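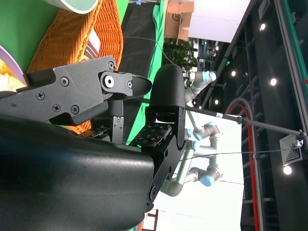
Black fingertips, a silver center bolt and a small green light.

Pustell Seed List

A hand-typed table of every vegetable and flower listed in the 1940 spring catalog of the Gundis seed house. 619 rows, one per listing, spread over nearly 100 printed pages. I love this catalog and I hope you will too!

What you get

seeds.csv – the table itself, UTF-8, comma separated
pages.csv – page numbers and section headings, in printed order
notes.txt – my running notes on smudges, odd spellings and price changes

Columns in seeds.csv

id: a plain number, never reused
name: the variety name exactly as printed, capitals and all
kind: bean, beet, cabbage and so on, in lower case
days: days to harvest as claimed by the catalog (very cheerful claims, in the case of the melons)
packet_cents: price of the smallest packet
ounce_cents: price per ounce, blank if it was only sold by the packet
blurb: the full printed text
page: matches pages.csv

Where to start

Sort by kind and read the beans. There are 31 of them, and the blurbs are wonderful. A pole bean called Gukero gets a whole paragraph about how it behaves on a windy fence, while the bush bean right after it gets four words and a price. The lettuces are good too, especially Pastor, a dark red one that the catalog recommends for "the patient table." I still don't know what that means, and I have read it many times.

If you like numbers more than adjectives, try packet_cents against days. The quick crops cost more than I expected, and the radishes are all over the place.

How it was typed

I typed everything from my own paper copy, section by section, then read each page back against the print a month later. Spelling is left alone. "Brocoli" stays "Brocoli" in the name and blurb columns, but the kind column uses modern spelling so that filters work. Fractions are written as decimals. Where the print was too faint to read I put a question mark in the cell and a line in notes.txt.

Known problems

The sweet pea pages have a torn corner, so nine blurbs stop early.
Prices for onion sets are per pound in print and don't fit either price column. They are in notes.txt for now.
Two squashes share a name. I gave them separate ids and left it at that – the blurbs disagree about the color, so I think they really are different plants.

Changes

May: fixed the page numbers in the flower section, which were off by one from asters onward. Added ounce_cents for the turnips.

Corrections are very welcome, especially from anyone who has a cleaner copy of the sweet pea pages. Please give the id and the page when you write in.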